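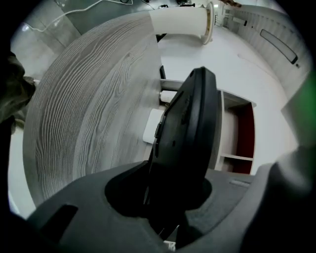
The zero was never wrong, Hiếu Lò wrote back, and if Beltstead wanted it tested again then Beltstead could pay for the lorry.

I read the reply twice and filed it under ticket 2988, where the rest of the correspondence was. The weighbridge had been passed in October. The test weights went on at the north end, the middle and the south end, and all readings fell within tolerance. Hiếu had signed the sheet. I had countersigned it. The instrument was sound on the day.

The complaint concerned barley. Hunard had sent a trailer across the plate at 6.40 in the morning and the same trailer, empty, at 7.15. The difference between the two weighings should have been the load. By Hunard's reckoning at the farm, it was 5 sacks short. They did not accuse anyone. They asked for the working.

The working is simple. Gross is taken with the driver in the cab, tare is taken with the driver in the cab, and net is one subtracted from the other. A driver who gets down for the second weighing adds himself to the barley, which makes the figure too high. Hunard's figure was too low, so either something had joined the trailer after it was emptied or something had been off the plate before.

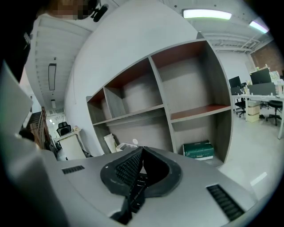
White wall, shelving against it.

I asked Nomum for the yard log. Nomum keeps the log for all the merchants on that road and sends it as one long column with no headings. It showed the trailer arriving, tipping and leaving. It also showed that the hose had been run between 6.55 and 7.10.

I wrote to Hiếu and asked how much water would lie in a flat-bottomed trailer with the tailgate shut. He replied with the floor area, a depth and a product. He added that he did not estimate other people's puddles.

His product covered 2 sacks. I was left with three.

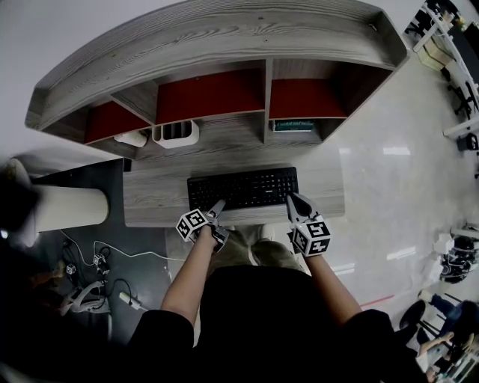 The remaining three took most of the afternoon. I went through the earlier tickets for the same trailer and set the tares in order of date. They rose slowly through the summer, dropped once, then rose again. The drop fell on the week the trailer had been to Trình's for new floor boards. Trình's invoice listed the old boards as removed, with a note that the cavity beneath had been cleared of grain.

So it was filling again. Each load left a little of itself under the floor, and each empty weighing counted it as trailer. Hunard had been delivering barley and taking some of it home.

I set this out on a single page with the tares in a table and sent it to Hunard, with a copy to Hiếu. Hunard paid the fee of 4000 without comment and asked whether the grain under the boards could be credited. I said it could, if they brought it in and weighed it.

Hiếu's answer came just after five. He had checked my table and found an error in the fourth row, which did not affect the result. He wished it corrected anyway.

I corrected it and closed the ticket.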